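Vetby Library Extends Supply Exchange Through Spring Term

01/06/2020

The Vetby Public Library will continue its school and office supply exchange through the end of the spring term, following a decision by the library board to keep the program open at both the Main Street and Lewis branches. The exchange was first offered last fall as a trial and had been scheduled to close at the end of January.

Under the program, residents may leave usable pens, pencils, notebooks, rulers and folders at the front desk of either branch. Items are checked by staff, sorted and placed on open shelves, where students, parents and teachers may take what they need at no charge. No library card is required, and no record is kept of who takes items.

The library reports that 1,184 items passed through the exchange during the trial period. Writing tools made up the largest share, followed by notebooks and ring binders. Teachers from 11 schools in the district have used the shelves, in most cases to restock classroom cups and drawers between orders. 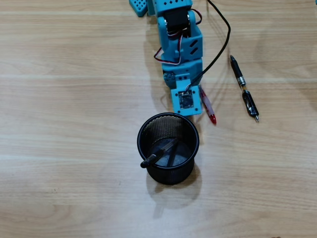

Pens and a black mesh pen cup on a wooden tabletop.

"Families told us that the start of the second term is harder on the household budget than the start of the school year," said Montserrat Barrera, head of public services at the library. "The fall lists get a great deal of attention from stores and charities. By winter the pencils are used up and the sales are over."

Barrera said that the Lewis branch, which is smaller and has shorter evening hours, saw more use than staff had expected. The shelves there will be moved from the hallway to the reading room, where they can be reached during all open hours – including the early opening on school days.

The board also approved a small change in what the exchange will accept. Mechanical pencils, refill leads and erasers were left out of the trial but may now be donated. Opened glue, correction fluid and permanent markers will still be turned away. Notebooks must have at least half of their pages unused, and any pages with names or addresses should be removed before drop-off.
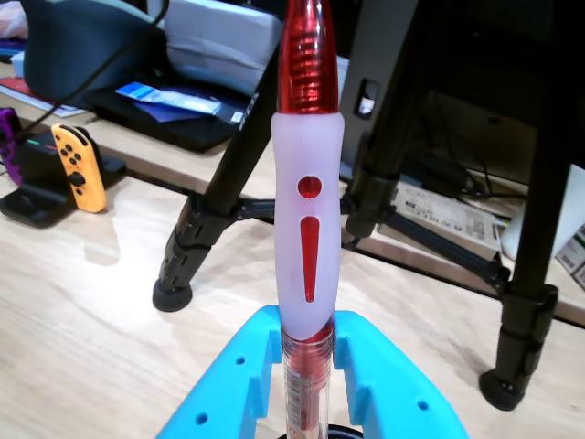

Donors are asked to test pens before bringing them in. Staff time spent on sorting was the main cost of the trial, and the library has asked that large donations from offices be arranged in advance by calling the Main Street desk. Boxes should not be left outside either building when the library is closed.

Two local firms, Fliro and Justano, have agreed to place collection bins in their lobbies for employees. The bins will be emptied every two weeks and the contents taken to Main Street for sorting. Other employers who wish to host a bin may apply through the library office.

Kristaps Šimkus, who oversees the district's purchasing office, said that the exchange does not replace the supplies that schools order each term. Classroom orders will go out on the usual schedule, and teachers should continue to send their requests through their school office. The district will, however, offer surplus stock to the library once the yearly inventory is complete.

The board will review the program again before the summer reading season. Comments may be left in writing at either branch or given in person during the public portion of the next board meeting, which will be held in Room 19 at Main Street. A full list of accepted items is available at both front desks.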